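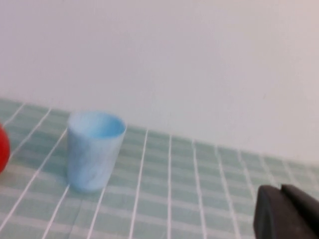
Falon two-finger gripper, wrist camera view, with a light blue cup.

Falon Gripper: grip force notice
Updated Jun 10, 2026

Grippers shipped in April with firmware 2415 may keep closing after contact with thin-walled items such as cups. The arm reports a good grasp and no fault code is shown. Sastitz has stopped sales of the affected units.

Affected: serial numbers ending in 39 or 52.
Fix: install the Nasilen update, then run the open/close test 6 times with the jaws empty. Keep hands clear of the jaws during the test.

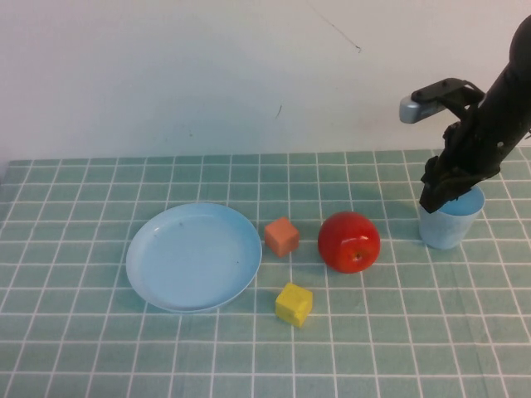
Can I keep using the gripper before I update it?
Only with solid items and with the force limit set to Low.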